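ロボット部の道具とデニムのこと、家でも使えるコツいろいろ

こんにちは。週に一度、地域の工作教室「Dukemau」でロボットアームのクラスを手伝っています。今期の課題は「箱にジーンズをしまう」。先生役のクラップ・オンガート(Kulap Ongart)さんが決めました。最初に聞いたときは、もうちょっと夢のある課題にしようよ〜と思ったんですが、やってみたらこれが難しい!そして毎週ジーンズをいじっているうちに、私自身の片付けがだいぶ上手になってしまいました。

というわけで、クラスで覚えたことを家事寄りにまとめておきます。同じようなアームを触っている学生さんにも、クローゼットがぎゅうぎゅうの人にも、どこか引っかかるところがあれば。

■ ジーンズは腰から持つ

人間でも機械でも、裾から持ち上げるとまず失敗します。脚が二本バラバラに垂れて、重い腰のほうが最後まで床に残るんですよね。腰まわり、ポケットの上あたりの縫い目が重なって硬いところをつまむと、布が逃げません。うちのチーム「Thongdee」は最初の二週間ずっと裾をつかませていて、隣のチームにあっさり追い抜かれました。くやしい。

家でやるなら、腰の両端を持って一回バサッと振って、脚を重ねてから縦に折る。振るのを面倒がると、膝の裏に変な折りジワが残ります。

■ 箱は「中身が見えて、縁が丸いもの」

箱選びは本当に大事です。うちで最初に使った段ボールは、縁にデニムの裾が引っかかって箱ごと動くし、こすれて紙の粉は出るしで、二回で引退しました。半透明のプラスチックにしてからは、横からどこまで入ったか見えるのでアームの操作をする子もラクそうです。買うときは縁を指でぐるっとなぞってみてください。バリが残っていると布を傷めます。

大きさは、たたんだジーンズが横に並んで、手のひらがもう一枚入るくらい。ぴったりすぎる箱は、入れるときより出すときにイライラします(経験者です)。

それから、軽い箱は滑ります。家なら棚用の滑り止めシートを箱の底の大きさに切って敷くだけ。クラスでは448円のシートを買ってきて、ハサミで切り分けて使いました。残りは私の台所のまな板の下にいます。
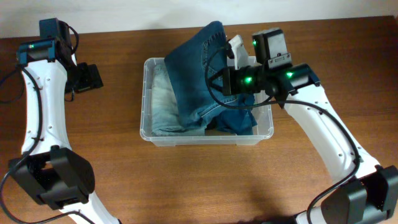

プルカード(Plurkard)さんからのコメント:うちの学校のチームも布ものをやっています。タオルで練習してからジーンズに替えたら、重さが違いすぎて動きを全部作り直しになりました。最初からデニムでやったほうが早いかもしれません。あと、硬い新品より、何度も洗ったもののほうが折れ目がつきやすくて扱いやすかったです。

コメントありがとうございます!タオル問題、わかります……。うちも初回はハンドタオルでした。さっと持ち上がるから全員が「いける!」と盛り上がって、次の週に静かになるやつです。洗い込んだジーンズがいいというのも同感で、教室ではみんなの家から「もう穿かないけど捨てられない」ものを集めました。私のも一本まざっています。

■ 練習用の布は、先に洗って柔軟剤なしで

家から持ってきた服は必ず洗ってから。糸くずや砂がついていると、アームの関節まわりに入りそうで怖いんです。柔軟剤を使うと布がつるっとして、つまむ部分が滑ります。これは手でたたむときも少し感じますよ。裏返して洗って、干す前にポケットの袋を引っぱり出しておくと乾きが早いです。

■ ケーブルの始末

アームのクラスでいちばん地味で、いちばん怒られるのがケーブルです。余らせすぎると布に引っかかるし、短くすると手首を回したところで突っぱる。オンガートさんのやり方は、いちばん遠くまで腕を伸ばした姿勢にして、そこから指二本分だけゆとりを残して留める。固定には結束バンドより面ファスナーのテープがいいです。やり直しが何回でもできるので。

これ、家の掃除機やミシンのコードにもそのまま使えます。私はアイロンのコードをこのテープで留めるようにしたら、台の脚にからまなくなりました。

■ 作業台はつや消しで、照明は片側から

つるつるの白い台だと光が反射して、カメラの映像で布の端が見えにくくなります。木目の台か、なければ無地のランチョンマットでも。真上の明かりを少し落として横からスタンドで照らすと、布のシワに影がついて、どこが盛り上がっているかわかりやすい。裁縫のときもこの照らし方がおすすめです。針穴がよく見える!

■ 記録はノート一冊に

一回の練習で28本ぶんの動きを記録するのが今の決まりで、これを全部パソコンに書こうとすると誰も続きません。机の端に大学ノートを開いておいて、うまくいったら丸、落としたら三角、その横にひとこと。「腰を持てた」「箱が動いた」くらいで十分です。夏休みの8月にはページがもう400行ほど埋まっていて、見返すと失敗のほとんどが最初のつかみどころで決まっていました。

ちなみに私は同じ方式で冷蔵庫の横にもノートを置いて、煮物の味つけを丸と三角でつけています。三角が多いです。

■ 片付けは最後の5分を先に取っておく

子どもたちは最後の一回をやりたがるので、時計を見てくれる係を毎回ひとり決めています。電源を切る前にアームを休ませる姿勢に戻して、箱から布を出して、台を乾いた布で拭く。ジーンズを箱に入れたまま帰ると、次の週に変なクセがついていて、先週の動きが再現できなくなるんです。

秋の発表会「Dramen」では、チームごとに二本続けて箱にしまうのを披露する予定です。Thongdeeはいま二本目でよくつまずいていて、一本目が箱の真ん中に寝てしまうのが悩み。先に左へ寄せる練習をしているところなので、いい方法をご存じの方、コメント欄で教えてください。差し入れ情報も歓迎です(個包装のおせんべいだと粉が飛ばなくて助かります)。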